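Gruvico opens shared workroom to local residents

Gruvico has opened a shared workroom on the ground floor of its Nanayakkara building, giving residents and small businesses access to desks and office seating at no charge until the end of December.

The room was fitted out over the winter by Filtum, a furniture supplier, under an agreement that favours reused items over new purchases. The fit-out cost $3000, with a further $2686 set aside for repairs and replacement parts. White desks have been paired with black mesh office chairs, and more colourful seating has been added to the room.

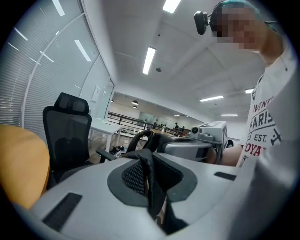
Who may use the workroom?

Any resident aged 16 or over may register at the front counter, and small businesses may register up to four staff members under one name.

Gruvico received 156 registrations before the opening, of which 83 came from people who work from home. Program manager Leobardo Bermúdez said the chairs had been the most frequent request during planning.

"People told us they were working at the kitchen table and their backs were sore – a proper chair was the first thing they asked for," Mr. Bermúdez said.

The workroom is open from 8:30 a.m. to 6 p.m. Users are asked to clear their desks and return chairs to their places before leaving. Bookings for the adjoining Tament meeting room will be accepted at a later date.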